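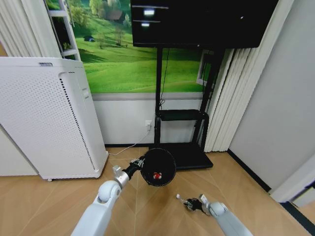

The Mural Room, a Tour
Posted 1 October 2018

We have had the ground floor of the Acheampong building since January, and in that time visitors have asked us more about Room 9 than about anything we do for a living. Room 9 is the one with the countryside on the wall. It came with the lease. The agent's floor plan called it "multi-use with feature wall," and we took that to mean brick.

People keep requesting pictures, so the gallery is now open. Click any of them for a larger version. The hills get greener the larger you go.

THE HILLS
Bright green, rolling, and in perfect health all year. We have lived through one winter with them and they did not take the hint. Guests from out of state ask where it is. We used to say we didn't know. Now we give a different county each time.

THE HOUSE
Up among the trees, with a dark roof. Popular opinion in the office is that it has three bedrooms and bad water pressure. Somebody in accounting has worked out what it would rent for and got upset.

THE TREE LINE
A long leafy band along the top of the hills. If you are on a dull phone call you can pick out faces in it. There is a bear, a second bear, and a man who looks disappointed in you.

WHERE THE COUNTRYSIDE STOPS
The valley ends abruptly in a plain white painted band, which runs down to a dark baseboard. We repainted the white part in February with a tub of Caltis eggshell that claimed to match any existing white. It matched a white, and we have since done the whole band again with a different one.

THE OUTLET
Set low in the white part, directly under all that pasture. It is the only outlet on that side of the room and everything wants it: the kettle when there's a meeting, the vacuum on Fridays, anybody with a phone at four percent. There was a sign-up sheet for a while. People signed up, then unplugged each other anyway.

THE AIR PURIFIER
Tall, white, and full of tiny holes. It stands guard in front of the blinds and is the first thing delivery people talk to. It arrived during smoke season, when the whole block smelled like a campfire, and by the time we found the manual the air outside had cleared up by itself. We kept it running. You don't fire someone just because the work is slow.

THE AIR PURIFIER, FROM THE SIDE
Dark vents all the way down, like a very serious toaster. Dust gets in the slits and has to be coaxed out with a paintbrush. We own one paintbrush for this and it lives in the drawer with the takeout menus.

THE CASTERS
Small wheels, big ambitions. They lift the purifier a little off the floor, leaving a gap exactly tall enough for a pen to roll under and exactly too low for a hand. We moved it for the July deep clean and recovered six pens, a key to nothing, and a cough drop that had seen things.

THE VERTICAL BLINDS
White, long, and installed by Clikar, who told us they were the quiet kind. With the window closed that's true. Open it two inches and they sound like a deck of cards being shuffled by someone with a grudge.

THE BLINDS, CONTINUED
One slat came off its clip in the spring and was rehung back to front. We can no longer tell which one it was, although several people claim they can.

THE LADDER THING
White rungs, stands in front of the left end of the mural. It has been called a shelf, a rack, a towel rail, and "that." Half of us want it moved because it blocks some perfectly good hillside. The other half hang their coats on it from November on. There was a vote in the spring, held in a warm week, and the coat people have been demanding a recount ever since it got cold in the mornings.

THE FLOOR
Light in color, chosen by whoever had the place before us, and very good at showing what you had for lunch. Anything dark dropped on it can be seen from the hallway. Anything pale is gone until someone steps on it in socks.

THE LITTLE BLACK NET
Round, mesh, dark rim. We have never settled whether it's a strainer or a scoop, and it goes in whichever box is closest when we tidy up. If you were the one who put it away with the good mugs, we would like a word.

THE SMALL STUFF
Room 9 produces small objects the way other rooms produce dust. Bottle tops, beads, bits of pens, game pieces from games we don't own. They go into a jar labeled 500 PIECES, which was true of the jigsaw the jar replaced and has never been true of the jar.

THE DOOR
The number on it is a 9 with a loose top screw, so in damp weather it swings around and becomes a 6. We have a Room 6. It is the supply closet. At least one interview has started in there.

THE LIGHT SWITCH
Two switches, one light. The other switch does something in the suite upstairs, which belongs to Clarent, and they have asked us to stop.

THE THERMOSTAT
Behind its own locked plastic cover. The key was among the items under the purifier, we thought. See above, "a key to nothing."

THE VIEW FROM THE REAL WINDOW
Parking lot, dumpster, the back of a tire shop. On a clear day you can see more of the tire shop. Most people sit facing the mural.

A FEW PRACTICAL NOTES
Room 9 can be booked by anyone in the building through the sheet at the front desk. Please put the chairs back, wipe down whatever you ate on, and leave the purifier switched on when you go. Extension 247 if something is broken, extension 712 if you broke it.

Please don't tape anything to the hills. We did that in our first month with a birthday banner and a small patch of meadow came away with the tape. It's been touched up with green marker. Stand a few feet back and you won't find it, and if you do find it, keep it to yourself.

Next gallery: the stairwell carpet, by popular request of one person.

Back to all galleries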